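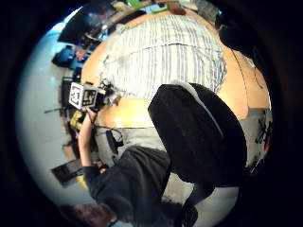
Chapter 2
The Table and the Cloth

Aims of the chapter

After you study this chapter, you should be able to choose a suitable table for handling clothes and household cloth, prepare its surface, and lay a piece flat without pulling it out of shape. You will also learn the names of the main parts of a folding table and the most common faults of a beginner.

2.1 Why we begin with the table

In Chapter 1 we spoke about fibers and how they behave when they are washed. Many students now expect to start with folding. We ask them to wait a little. A shirt can be washed correctly and dried correctly, and after this it can be spoiled in one minute on a bad table. The cloth catches on a rough edge, or it takes a mark from something that was left there before.

In the Grallbridge laundry, where a large part of the material for this book was collected, the folding room handles 2,000 pieces in a normal week. The workers there were asked which tool they would keep if they could keep only one. Most of them answered that they would keep the table.

The word "table" is used in this book for any flat surface on which cloth is handled, at home or at work. A desk is also a table in this meaning. Very few homes have a table which serves only for cloth, and the same piece of furniture is often used for meals, for school work and for the computer. The rules in this chapter are written with such a table in mind. A shirt with thin gray stripes on white will show every crumb of food and every drop of ink, and also every place where it was laid crooked. 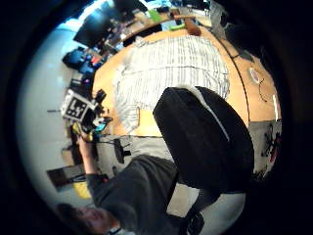
2.2 The surface

Wood is the surface that we recommend most. It should be smooth to the hand in both directions. To test it, take an old nylon stocking and pull it slowly over the whole top, also along the edges. If the stocking catches, the place must be sanded and finished again before any good cloth is laid on it.

A rounded edge is better than a sharp one. When a long piece hangs down from a sharp edge, its own weight makes a line in the fabric, and in damp linen this line can stay until the next washing. Over a rounded edge the cloth bends softly.

Where the top is made of two panels, there is a seam between them. A seam does no harm if it is clean and even, but dust collects in it and must be brushed out. Do not lay a fold exactly over the seam, as you can lose the feeling of where the fold begins. Knitted and ribbed pieces should be kept on one side of it. They stretch easily, and the best habit is to lay them down with two flat hands and let them rest before you smooth them.
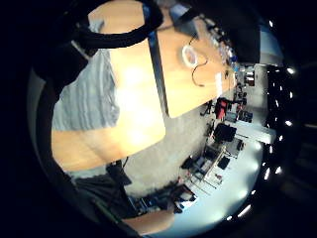
After resting, the knitted piece will come back a little toward its own size, and only then can we see if the sides are straight. Beginners often pull the lower edge to make it even. The edge of a ribbed knit is wavy by nature when it lies free, and pulling it makes the waves larger. Press it lightly from above, and move the hands from the center to the outside.

2.3 Size and height

A useful top for one person is 53 inches long. For the height there is no single number which is good for everybody. Stand straight, let the arms hang, and bend the elbows. The hands should come a little above the table. If you must work sitting, take a chair with a padded back and pull it near enough so that you do not lean forward from the waist.

The folding tables in the training room at Tomcombe are 44 inches wide, and students of different heights can reach the middle from either side. On a wider table the worker has to walk around for each piece, and the work becomes slow.

2.4 Sharing the table

On a shared table the cloth must have its own area. Computers, cables, pens and tape should be moved to one end before the work starts. Cables need special attention. A cable lying under a sheet makes a ridge, and a sheet pulled quickly can take the cable and the thing on the end of it down to the floor. Gather the cables in wide curves at one side, and do not bend them sharply. If they have to stay where they are, turn the work so that the hem is never drawn across them.
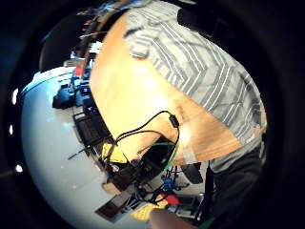

2.5 Words to learn

Top: the flat upper part of the table, on which the cloth lies.

Drop: the part of the cloth that hangs over the edge. A short drop is easier to control.

Ridge: a raised line in the cloth made by something underneath.

Resting: leaving a piece flat and untouched for a short time.

Working side: the side of the table where you stand or sit.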